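O pão de domingo da minha avó, e o que sobrou dele

Faz tempo que eu queria escrever sobre pão doce, e vou adiando porque cada vez que começo acabo na cozinha em vez de no teclado (quem me lê há mais tempo já conhece o problema!). Mas hoje a massa está a descansar, a chuva não dá tréguas, e eu tenho uma chávena de chá e quarenta minutos só para mim. Vamos lá então.

A minha avó fazia uns pãezinhos amarelos, macios, que levavam gema a mais e açúcar a menos do que a gente esperava. Amassava à mão num alguidar de barro, com a janela fechada por causa das correntes de ar, e cobria tudo com um cobertor velho como se estivesse a deitar uma criança. A receita nunca foi escrita. Quando lhe perguntávamos pela farinha, ela dizia "a que a massa pedir", e ficávamos todos na mesma.

Passei anos a tentar chegar lá. Comecei com 300 gramas de farinha, 4 gemas, manteiga, leite morno e raspa de limão, e o que saía era bom, mas era outra coisa - mais bolo do que pão. A minha vizinha Mwajuma Mushi, que cozinha melhor do que toda a minha rua junta, provou uma fornada e disse que me faltava paciência. Tinha razão, claro. Eu deixava levedar uma hora e já queria ver resultados. Agora faço a massa à noite, deixo-a no frigorífico e só lhe volto a tocar de manhã, e a diferença no sabor é enorme. 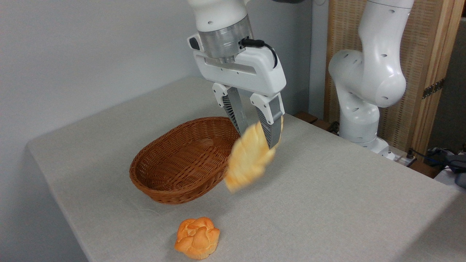 Coimbra, junho

Escrevo esta segunda parte já com a fornada pronta e a casa toda a cheirar a manteiga. Comi um ainda a escaldar, o que a minha avó proibia terminantemente (dizia que fazia mal à barriga, e eu continuo sem saber se era verdade ou se era só para nos manter longe do tabuleiro até à hora do lanche).

Queria falar também da mesa, porque para mim o pão nunca vem sozinho. Em casa dela punha-se sempre uma toalha, mesmo que fôssemos só duas pessoas e um frasco de doce. Durante muito tempo achei aquilo uma mania. Depois fui viver sozinha para um apartamento com 33 metros quadrados, com uma mesa dobrável que abanava, e passei a comer de pé, encostada ao lava-loiça. Um dia a Garnet Sandhu, minha colega de trabalho nessa altura, veio jantar e trouxe-me uma toalha de presente, dobrada num saco de papel. Nunca mais comi de pé! Bem, quase nunca.

E o doce, já agora: este ano fiz de alperce, com pouco açúcar e uma vagem de cardamomo esmagada. Ficou um bocadinho líquido, mas escorre para dentro do miolo e compensa. Se preferirem manteiga com sal, também vos compreendo perfeitamente.

Para quem quiser tentar, deixo os conselhos que me servem a mim. Usem as gemas à temperatura ambiente. Não ponham mais farinha quando a massa colar às mãos, molhem antes os dedos e continuem. Pincelem com gema e uma colher de leite, e espreitem o forno cedo, que o meu passa do dourado ao castanho num instante. Guardados num pano, aguentam até dois dias, e ao terceiro fazem umas rabanadas maravilhosas.

Se alguém desse lado tiver uma avó com uma receita parecida, escreva-me nos comentários, por favor. Ando sobretudo curiosa com a questão do limão, porque a minha tia jura que na receita original era laranja, e já tivemos uma discussão bastante acesa por causa disso no Natal.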